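**Progress report, Friday, January 16, 2026**
Tuvumus student robotics club, for the Mac Suibhne fund

The Tirach project is on schedule. The club has met weekly through the term and 7 students are now signed off to run the two arms without help.

Spending to date is £3425, mostly on motors and cabling. We do not expect to ask for more before August.

Work has moved from single-arm picking to small metal parts handled with both arms. Rings are the hardest so far - they slide over each other and the grip point is difficult to judge. Students have asked for 4 extra sessions on this, which we can cover from the present grant.

Still to do: write up the gripper notes and tidy the cable runs.
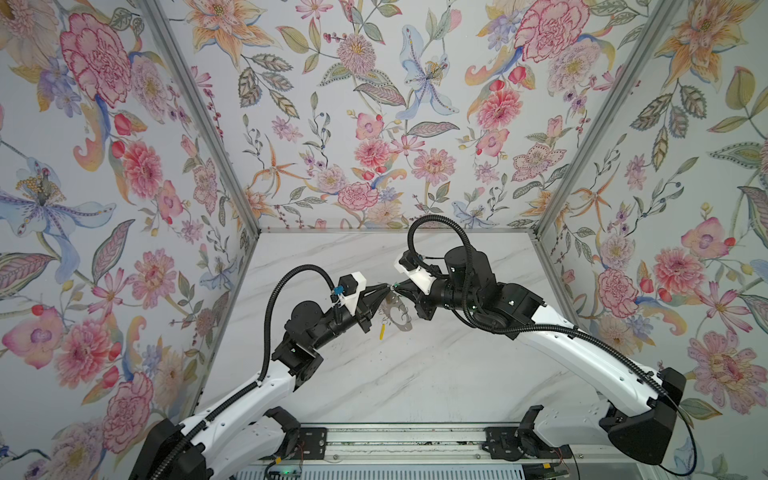
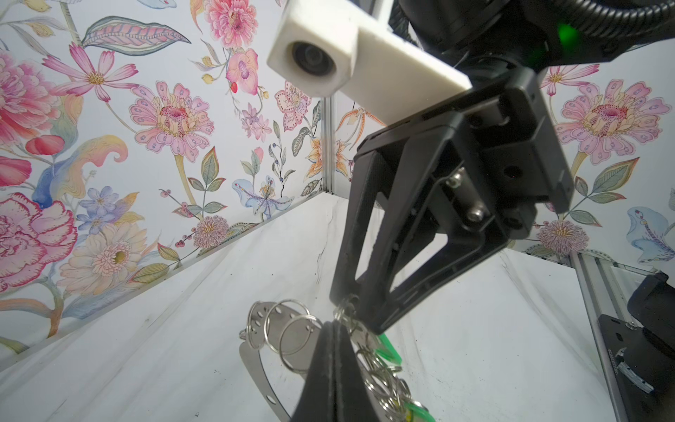 *Tirach work cell: both arms at work (first), and key rings held in the gripper (second).*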